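Bedding Swap Returns to the Drerkdale Community Hall in June

DRERKDALE — If the duvet cover on your bed has been there so long that you have stopped seeing it, you may like to know that the Drerkdale bedding swap is coming back this June, on a Friday evening as before, and that it has grown a good deal since it was held in the old library basement. Doors open at 6 p.m. at the community hall on Cillel Street, and there is no charge to come in, though a can or two for the food pantry shelf by the door is always welcome.

The idea is as simple as it ever was. You bring clean bedding that you no longer use, you hand it in at the long table, and you get a paper ticket for each piece. The tickets can then be spent on anything laid out in the hall, whether that is a set of sheets, a bedspread, a bed skirt, or one of the curtain pairs that were so popular last time that they had to be moved to a rail of their own. Last year 2257 pieces changed hands over the course of the evening, and the year before that it was a good bit fewer, so word is plainly getting around.

Color seems to be what people come for. After a long stretch of plain gray and oatmeal bedrooms (and there is nothing wrong with those, plenty of us sleep in one), the tables that emptied first last June were the ones with pinks, purples and blues on them, and flowers most of all. The swap's own newsletter, Lumis, has been running a page of readers' bedrooms this spring on that very subject, and it has been a pleasure to look through. Some of them are grand and some are tiny, and most are simply the rooms people live in, with clothes waiting on the bed and a few small treasures along the headboard. A wavy pink-to-blue duvet with teal-green curtains next to it is the kind of pairing you might talk yourself out of in a store, and it looks very cheerful against white walls.

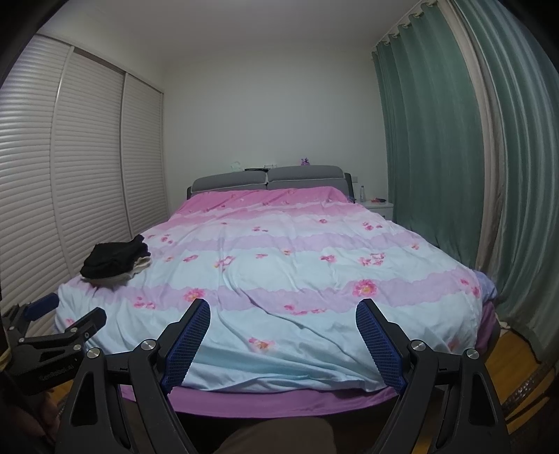
What to bring, and what to leave at home

Duvet covers, sheets, pillowcases, bedspreads, light blankets and bed skirts are all accepted, in any size from crib to king. Please wash everything first and pin a note to it with the size, if you know it. A great many covers lose their labels over the years, and it saves a lot of unfolding at the table if somebody has already been over them with a tape measure. Small stains and a missing button are fine as long as you mention them on the note. Torn sheets are welcome too, in a separate bag marked "cutting," and those go straight to the quilting corner.

Pillows, mattress toppers and electric blankets can't be taken this year. There just isn't the room to store them, and the ones left over last time had to be driven out to the transfer station, a long trip for everybody concerned.

Curtains are accepted in pairs or singly, lined or sheer. If you are hoping to find some, do measure your window before you leave the house and write it down, drop included. The hall has a good stepladder and a rail by the stage where you can hang a pair up and step back from it, and that has settled quite a few arguments between husbands and wives.

The quilting corner will be in its usual place under the windows, with scraps, batting ends and three sewing machines set up for small repairs. Bring the piece you want mended and your own thread if the color matters to you. There will be a short talk at 7 p.m. on looking after printed cotton, covering the questions that come up every year — whether to wash it inside out (yes), whether hot water is a good idea (generally no), and how to get the creases out of a big cover without ironing the whole thing on a tiny board.

Pattern will come into the talk as well. Floral bedding has been going through one of its happy periods, and the newer prints tend to mix a large bloom or two with lots of little ones scattered about, often over bands of color that fade from one into the next. A deep pink up near the pillows and something much paler toward the middle, with roses and smaller blossoms dotted here and there, gives you plenty to pick a curtain or a cushion from. 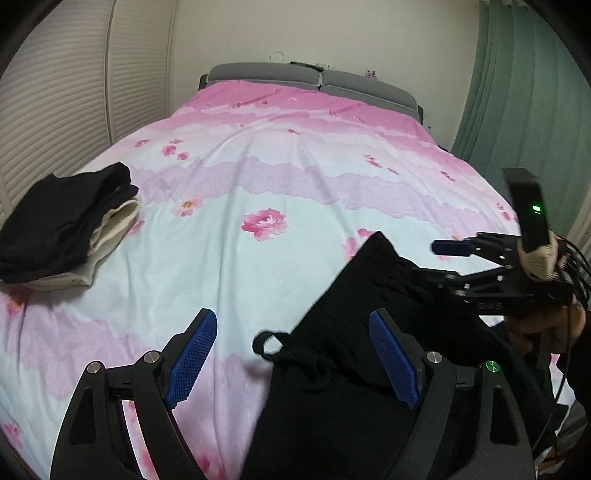
A plain headboard is a great help with a busy cover, and so is a plain wall, and if you have both you can be as bold as you like with the rest. People who already own one bright piece are encouraged to bring a pillowcase or a swatch of it along in a bag, so they can hold it up against what is on the tables in decent light.

Parking is behind the hall, with 32 spaces, and there is more on the street after 5 p.m. The number 45 bus stops at the corner of Yau Avenue, a two-minute walk away, and the driver will generally wait if you are struggling with a bundle. Coffee, lemonade and pie will be served from the kitchen until 8:30 p.m., and whatever is left on the tables at closing will be boxed up for the family shelter.

Drop-offs ahead of time can be made at the side door any weekday morning in June between 9 and 11 a.m. Tickets for early drop-offs will be kept in an envelope at the front desk under your last name.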